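Clevellow Shared House: Sorting Party Leftovers
Student project report, household waste module
Abílio Brandão, second year

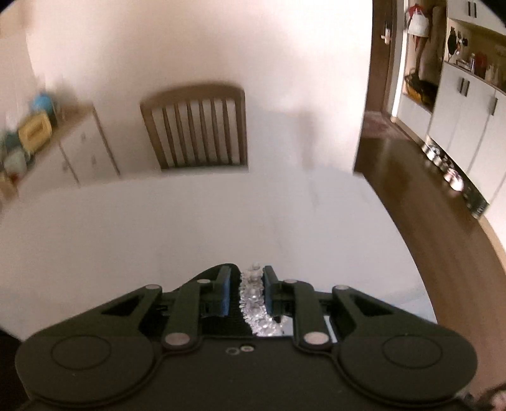 Shiny silver stuff was the hardest bit of the whole project so I'm starting with that. Foil goes in recycling if it's clean. Tinsel doesn't. Both come off a table looking like much the same crumpled strip, and in our house people just guessed, mostly wrong.

Aim

Find out what gets left over after a house party and where it should go. Also whether a big plain table helps. The brief said to pick one room and one activity. I picked the dining room and clearing up.

The room

White table, plain wall, wooden chairs with slatted backs. Nothing fancy. White top is good for this because bits show up, bad because it marks easily and the scuffs never come out. Tried a cream cleaner in July, made no diference. Chairs get pushed back before sorting or you keep kicking them.

What I did

Three parties, two at ours in Clevellow and one at the Grenton house. Everything tipped out on the table next morning, started 10 am, in theory. Sorted by hand into four heaps: paper, card, shiny, other. Each heap weighed on the kitchen scales. The scales only go up to 3000 g so the paper had to be done in two goes for party two.

Results

Party one, 1606 g in total. Mostly paper plates, a lot of them greasy so they went in general waste.
Party two, 2239 g of paper alone. Someone had brought wrapping paper for a birthday. Total for that one was more than 3000 g but I lost the sheet with the card on it, sorry.
Party three (Grenton), 400 g. Small do. They had already binned the plates before I got there so not really a fair comparison.

Shiny heap weighed hardly anything each time but took longest to sort. Light, gets everywhere, sticks to jumpers.

The scrunch test

Standard advice. Scrunch it in your fist and let go. Stays in a ball, it's foil. Springs back, it's plastic film or tinsel, general waste. Works fine on big pieces. On thin strips less good, I did a few of them twice and got different answers. Old foil that's already been squashed flat is easier to tell by tearing a corner.

Tinsel we kept if it was long enough to use again. Wound it round a bit of card, put it in the cupboard with the Orakzai box (the big one, lid missing). Short bits and the shed strands, bin.

Problems

Weighing with crumbs still on. Should have brushed the plates off first.
Didn't write down how long each heap took, only remember that shiny was slowest.
Housemates helping. They mean well but things moved between heaps and I had to re-do party one's card.
Fliltinness, the sorting chart we were given in class, has one box for "metallic items" and doesn't split foil from tinsel. I drew a line down it in pen.

What I'd change

Use a tray with raised sides, strands slide straight off a smooth table. Sort the shiny things first while you're still awake. Get a second set of scales that reads under 5 g, ours just says zero for a handful of tinsel. And visit Grenton the night before, not the morning after, so the plates are still their.

Sheets for parties one and three are stapled at the back.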